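Sorting Table FAQ – Fudel Workshop, Lakosthorpe

These are the questions we get most often from people who use the sorting table or are thinking of booking it. If yours isn't covered, ask at the desk or leave a note for Nisha Negi.

What is the table for?
Sorting and checking small dry things: beans, seeds, beads, pellets, buttons. People also use it to split a large bag into smaller ones. It is not for wet work, glue or paint. Those go on the bench by the sink.

Do I have to book?
Only on Sunday, when we are busy. The rest of the week you can come in and use it if it's free.

How many people can work at it?
Two is comfortable. Three can manage if one of them is only labeling. We don't take groups of more than 4 at this table.

Why is the top so pale?
Dark seeds and beans show up well on it, and so does dirt. We looked at a dark green top from Ntuli and decided against it. The pale one does pick up smudges, and some of them won't come out anymore.

Can small things fall through the seam?
The two boards meet tightly, but very fine seed can settle along the line. Work on the front board and keep the seam clear. If something does get in there, use the soft brush. Please don't use a knife or a pin.

What should I put my things in?
Keep what you haven't sorted in a metal container and move it into a plastic tray as you go. A tall container is harder to spill from, and a shallow tray lets you see every piece. We have both to lend, or you can bring your own.

The metal container and the plastic tray on the table:

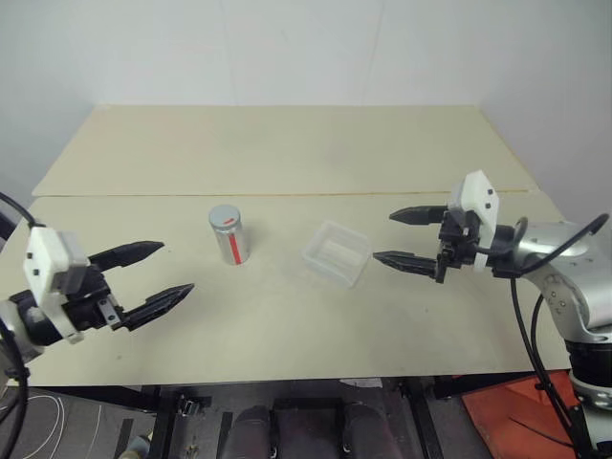
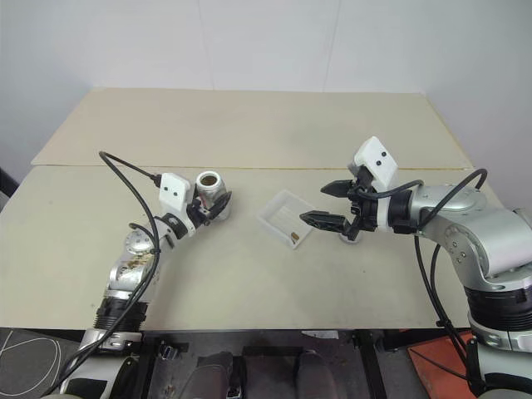
Can I tip everything out at once?
You can, but it's slower. Most people do better with a small amount at a time – enough to cover part of the tray floor in a single layer. Pieces that lie on top of each other get missed.

Does it matter which way the tray faces?
No. Some people like it square to the edge of the table and some like it turned at an angle. Put it where your hand reaches it without stretching.

What do I do with rejects?
Use a second tray. Don't leave them loose on the table, where they get mixed back in. At the end, rejected beans and seeds go in the compost pail. Beads and buttons go in the jar by the door, even the broken ones.

How do I clean up?
Brush the boards toward you, empty the dustpan, then wipe with a damp cloth. Damp means wrung out. Water left on the seam will lift the edges of the boards over time. No spray cleaners and no scouring pads.

Can I leave a job half done and come back?
Yes, if you put a lid on it and write your name and the day on a label. Covered jobs go on shelf 13 in the back hall. We keep them for 2 weeks.

Are the trays food safe?
Treat them as not food safe. They get used for all sorts of things. If you are sorting beans you plan to eat, bring a clean tray from home and wash the beans afterward.

Can I buy the same trays?
We don't sell them. Ours came in a mixed box from Elum and we don't have a part number. Ohemaa Essien keeps a list of places that carry something close, and she can print you a copy.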